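A press desk for Bimdale

When the water supply to Bimdale failed in June, the first reliable account of the fault came from neither the utility nor the district council. It came from Menzies, a small media office with 11 staff, which had been set up to handle routine enquiries and had never run a briefing under pressure.

The office works to a simple rule. A statement is released when two sources agree on it, and it carries the time of the next update. During the first 24 hours it issued a bulletin every 4 hours, whether or not there was news. Reporters who had been ringing engineers directly stopped doing so by the second evening.
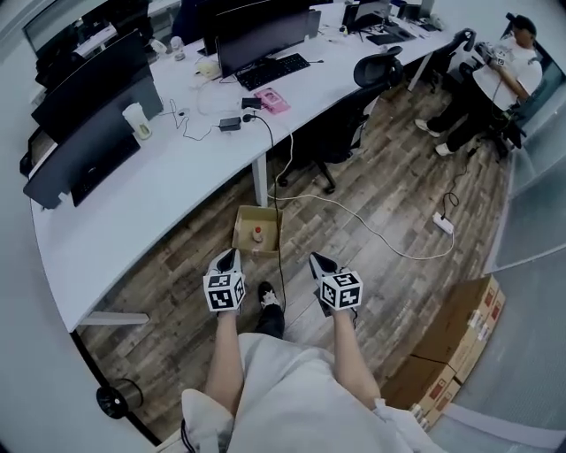 Distribution is handled by Flurotach, a mailing system that sorts journalists by outlet, language and deadline. The list held 100 names at the start of the fault. Broadcasters receive the short version first, with figures at the top, and the weekly papers receive the full text with a contact number. Corrections go to everyone who had the original, under the same heading, with the changed line marked.

Briefings are streamed through Flovideo. The link is public, but questions are limited to registered reporters, an arrangement that drew complaints from local bloggers. Menzies has since opened registration to anyone who publishes under their own name – a loose test, though easy to apply.
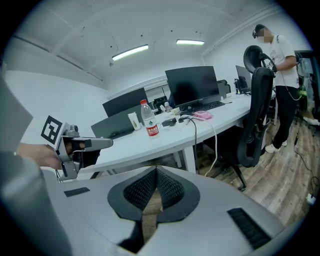
The harder problem is independence. The council pays the rent and the utility covers the software, so both have an interest in what is said and when. The office publishes its funding but not its correspondence with either body. A written policy on the second point is being drafted, and until it appears, editors will have to judge each bulletin on its contents.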